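Broltico shifts packing staff to gripper work at Trernwood site

Contract packer Broltico has moved 16 employees at its Trernwood plant from the hand-packing line to table stations, where they perform handling tasks with a black gripper in each hand. The recordings are used to program the robot arms that will take over part of the line in December.

The change applies to the household goods section, which packs small plastic items such as trays and soap dishes. Staff work at wooden tables, picking up and setting down single objects. Each motion is logged and checked by a second employee before it is passed to the software supplier, Luvbridge.

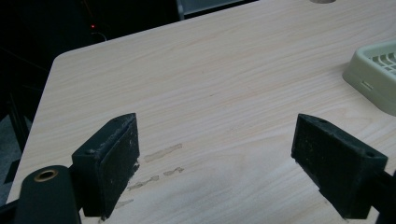
Broltico says the stations have produced 3,808 usable recordings so far. A recording is rejected if the item slips or if the operator pauses too long between movements. Rejected runs are repeated the same day.

Shift length is unchanged, but the work is organized differently. Packing was paid partly by volume. Station work is paid at a flat hourly rate, and operators change places with the checker every 100 minutes. Lifting has been removed from the job description – wrist strain has been added to the list of conditions covered by the monthly health check.

The works council asked for lighter grippers and a fixed limit on repeated runs. The limit was agreed in the spring. New grippers are still under review, and the company has given no delivery date.
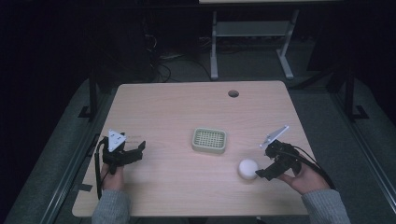 Will the packing jobs remain once the arms are running?

Broltico has ruled out layoffs among the 149 permanent staff at Trernwood through the end of next year. Temporary contracts are not covered by that commitment.

Operators who complete the station period can apply for line supervisor posts, which carry a higher pay grade. A similar program, named Piątek, is planned for the company's glassware section. Training for the first group starts on a Monday, with the early shift.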